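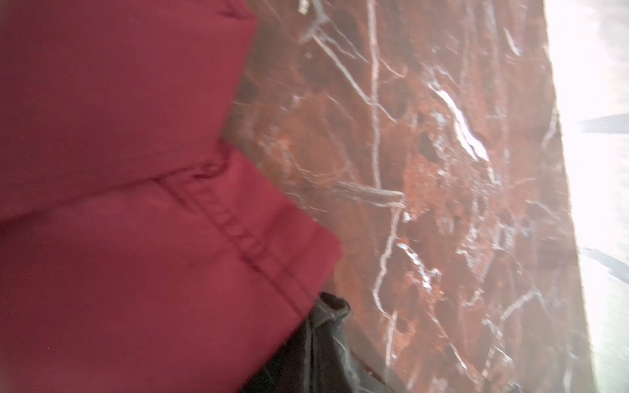
*图1 红色绗缝厚料,压着一件深灰色的*

衣物整理入门,第三讲讲义(6/26/24)

上次有同学跟我抱怨,说笔记抄了一大堆,回家面对衣柜还是不知道先动哪一件。所以这一讲我少写点理论,多讲顺序!

先说厚的。羽绒服、棉服、靠垫这类有填充的东西,我习惯最先处理,它们占地方嘛。手法很简单:摊开,从下摆往领口慢慢压,气出去了再折。折的时候尽量顺着绗缝线走,别跟它较劲,硬拧出来的折痕过一个冬天都消不掉(我自己那件就是这么毁的,十一月拿出来一看,心疼死了)。薄的衣服别塞在厚的底下,压久了全是皱。

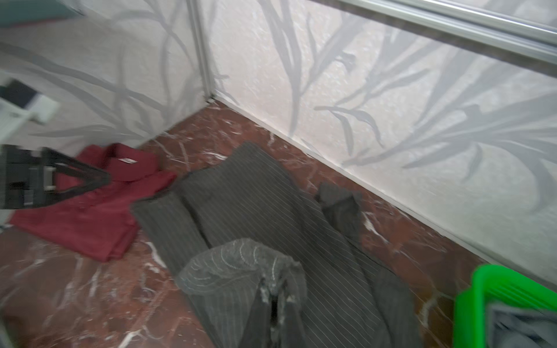 *图2 折好的红色上衣和黑色衣架,领口内侧可见白色小标*

接着是衬衫、上衣。挂还是折?我的标准挺粗的:领子硬、爱皱的挂,软的、有弹性的折。折成长方形,领口朝同一个方向,找起来快得多。永野真司老师(Shinji Nagano)上学期代课的时候教的是领口朝里,也行,你们挑一种,别混着来就好。衣架用完顺手归位,别搁在衣服上,肩角会把刚折好的面顶出一个印子。 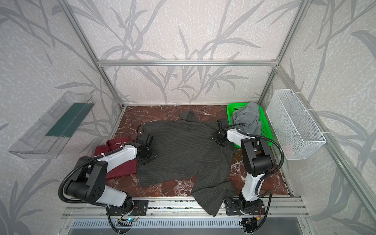
大件的薄外套和衬衫,最容易犯的毛病是台面不够大就急着折。我的做法是先清出一块地方,整件摊平,两只袖子理顺,再从肩膀开始。比如这件带浅色细条纹的深炭灰色衣服,右下那片已经搭到前面的横杆外头去了,这时候要是直接对折,垂下去的那截会把整件往下拽,折线肯定是歪的。它左边底下还压着一块叠好的暗红色织物,也得先抽出来,下面垫着东西,上面怎么抹都不平。细条纹倒是有个好处:可以当尺子用,折线跟条纹平行,基本就正了。

Helju Uibo 同学课间问,摊平以后要不要喷水。棉的可以轻轻喷一点,等干透再收;羊毛的先别喷,挂一晚上看看再说。
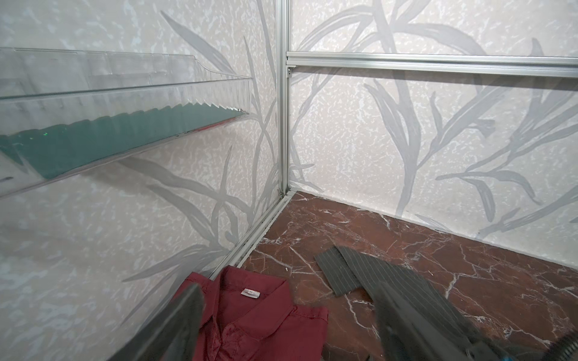

最后讲讲收纳的位置。我一向主张常穿的放在眼睛看得到的地方,不常穿的往高处、深处走。层板选什么材料,看你放什么:透明亚克力的我挺喜欢,像墙上装的这一块,隔着它还能看见后面墙纸上的灰色草叶,小角落也不显得闷。而且它前沿是翘起来的,放围巾、袜子这种软塌塌的小东西,不容易滑下来。厚衣服就算了,我不建议往这种板上堆,老老实实放柜子底层。

作业:回家挑3件衣服,一件厚的、一件挂的、一件折的,按今天的顺序整理一遍,写几句哪一步最别扭。作业发到班级文件夹,编号3288,文件名写自己的名字。Tekle Lemma 和 Bereket Wako 两位上次的还没交,这次一起补上哈!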